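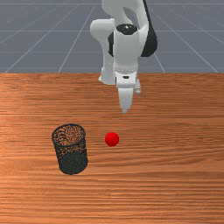 Sim-first rule for arm cells comes in at Neltham

27 February 2018

Robot arm jobs at the Neltham test hall will have to pass in simulation before anyone runs them on real kit. New house rules out this morning, take effect straight away for new work. Jobs already on the floor get until December.

The code runs to 8 pages, down from a draft of nearly double that. Drafted by Drelow, which runs the hall, with tenant firms Fendasow and Bezerra. It covers single arm pick and place work only. Mobile bases, two-arm cells and anything with a blade or a heater stay under the old permit system for now.

Main points:

Every task gets a written start state. What is on the table, where the arm is parked, gripper open or closed. No start state, no run.

A task must be run 201 times in simulation with the objects shifted between runs. All runs logged, including the bad ones. Deleting a failed run counts as a breach and the job goes back to the begining.

Any contact between the arm and the table top is a fail, even if the object ends up in the right place. This one was argued over for weeks. Fendasow wanted a light-touch allowance for small items, balls and the like, where the fingers have to go very low. Didn't get it — though the wording will be looked at again in December.

Speed on the first real run is capped at a quarter of what was used in simulation. One person at the stop button, doing nothing else. No phones.

Simulated set-ups must match the real cell for table height, arm model and gripper. Colours and textures don't matter, unless a camera is used to find the object, in which case they do and a lighting check has to be filed as well.

Containers are treated separately. Cups, bins, trays and so on have to be listed as fixed or loose, and a loose one must be allowed to tip over in the simulation. Drelow says too many teams were glueing them down in software and then getting a surprise on the bench.

The hall logged 435 stoppages last year. About 109 of them came on the first day of a new job, and it is those the rules are aimed at. Most were minor, a dropped part or a gripper closing on nothing. No injuries reported.

Bezerra has been working to a draft of the code since the autumn and says it added two days to a typical set-up. Smaller tenants have complained about the cost of computer time — Drelow will offer shared machines overnight, booking through the front desk, first come first served. Weekends not included so far.

Checks will be done by the hall's own safety desk, with out notice. Two breaches and the cell is locked pending a review.

Printed copies at reception. Comments on the wording by email to the safety desk, they want the paragraph number quoted.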